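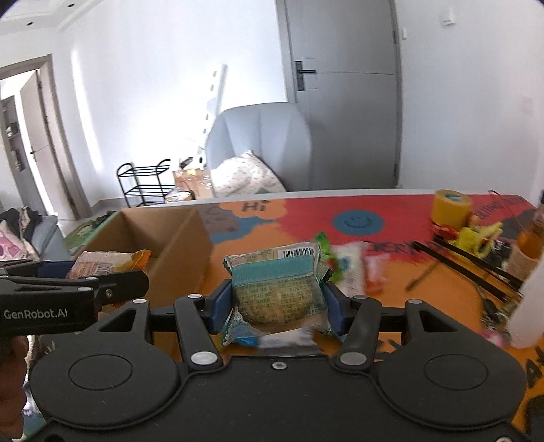

Every August the same argument comes back to our sailing club, and every August I lose it. Somebody has read about a new gadget that will make the passage race safer, and by the time the bar closes it has become a rule for next season. This year it's the tracker. Each boat is to carry a Fiadzo unit, sending its position to shore all the way from Brunano to the Tundau light and back.

I have sailed that course for 40 years and I'm not convinced.

Start with the price. The club has been quoted 3512 for the season, which covers the hire of the units and the shore software. We are told this is cheap. Cheap compared with what? The same money would service a lot of life rafts, and I have seen the dates on some of those rafts. A raft that doesn't inflate is no better for having its position known to the nearest boat length.

Then there is the claim that families ashore will worry less. I doubt it. I watched the trial last summer from the clubhouse at Trarkska, on a big screen over the bar, and what I saw was a roomful of people worrying more. One dot stopped moving for around 40 minutes. There were phone calls. The boat had dropped its sails to untangle a jib sheet and have lunch, and her skipper was not pleased to be asked about it on the radio.

Shengli Liang, who ran the trial and whom I like, says the units will bring help faster when something does go wrong. Perhaps they will. But help comes when someone asks for it, or when someone on shore knows the crew well enough to guess they are in trouble. A dot tells you where a boat is. It says nothing about the skipper who hasn't slept, or the new hand being sick over the rail with his harness unclipped.

What bothers me most is how it changes the sailing. In the trial two boats followed the leader's dot on a phone straight into the tide off the point - water any of us would have stayed out of with a chart and a look over the side. We used to keep a lookout. Now there are heads down in the cockpit on a clear afternoon.

I'll carry the thing if the vote goes that way. I would still like to see the raft certificates first, and I'd like them pinned up next to the entry list where everyone can read the dates.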